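Minutes – hand-held gripper group, fault review
Dec 9, 2020, Lirkport

I'm typing these up from my own scrawl again, so shout if I've got you wrong and I'll fix it before they go in the folder. Six of us on the call, and we ran long, mostly my fault for letting item 2 wander.

Last meeting's minutes were agreed with one change (it was the left pad we replaced in the spring, and I had written right). The new cable ties have arrived at the Miter store and they're the good ones this time!

Then we got straight into the thing everybody came for, the jaws on the Varkska unit letting go of small objects. For anyone who missed the thread: the trigger is held, the log says the jaws are closed, and the object slides out anyway or drops clean. On bigger stuff it hardly ever shows up. On jewelry and keychain charms it's a real pain, and the bedroom tabletop work is nearly all small things – beads, chains, that sort of size.

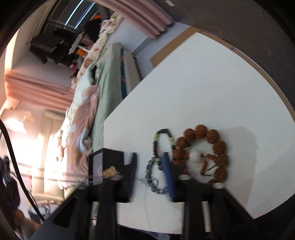
**Item 1: What went wrong**

The log covers 290 grasps, and the drops are bunched toward the end of it. Early on the unit behaves itself. Later the two fingers stop meeting squarely, one gets there a hair before the other, and whatever is between them gets pushed sideways before it gets gripped. Beads are the worst for this, being round, and they roll off as soon as the push comes from one side.

We argued for a while over whether this was wear or a loose joint. I came in sure it was pad wear (I've said so in writing, sadly). The bench check says otherwise. The pads measured fine, but one linkage screw had backed out far enough to let the arm rock. You can feel it with your thumb if you hold the base still and wiggle the finger. So I'm withdrawing my pad theory and we are going with the screw for now.

What bothers me more is that the software never noticed. It reads the position at the base of the linkage, so a rocking arm looks perfectly healthy to it. We had a log full of "closed" and a finger that wasn't where the log thought it was.

**Item 2: Safety**

Two points here, and I'd like everyone to read this part even if you skip the rest.

First, the pinch. One operator got a fingertip caught while fishing a dropped bead out from between the jaws with the trigger half pressed. No broken skin, just a sore finger and some language. The rule from today is trigger fully released and power switched off at the base before any hand goes near the pads. Yes, every time, even for one bead.

Second, the cable. It has been dragging over table edges and bedding, and a snag could yank the whole tool out of somebody's grip. We want a clip on the forearm strap so the pull goes to the strap and not to the connector. Kostiuk makes a clip that might fit, and we'll try one before ordering a bag of them.

There was a longish detour into whether we should stop collecting until all this is sorted. The feeling was no, with limits. Small single items may carry on if the screws are checked at the start of each session. Piles of jewelry are paused. I was on the fence, but a charm on a chain gives you something to pinch, while a heap of bracelets just asks for trouble.

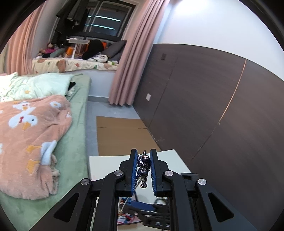 Miter disagreed, and asked for it to be minuted that checking once at the start isn't enough, as a screw that works loose slowly will pass in the morning and fail by the afternoon. Their preference is a paint mark across each screw head and the linkage, so a turned screw shows at a glance, with a look between every batch of grasps. I thought that was fair and so did the rest of the call, so it's in.

**Item 3: What happens next**

- Thread lock on all linkage screws, both arms, then paint marks.
- Bench run of 3000 open-and-close cycles on the repaired unit, stopping to check the marks along the way.
- Go back through the 290 logged grasps and flag the ones where the fingers met unevenly. I've got this one.
- Try the Kostiuk clip on the strap.
- Add the power-off rule to the operator sheet, in large type please.

**Any other business**

The spare unit at Lirkport has the same screws, so it gets the same treatment before anybody borrows it. The question of a second sensor out at the fingertip came up and is parked until the bench run is done.

Next call is later in December, once the bench numbers are in. I'll send the link around.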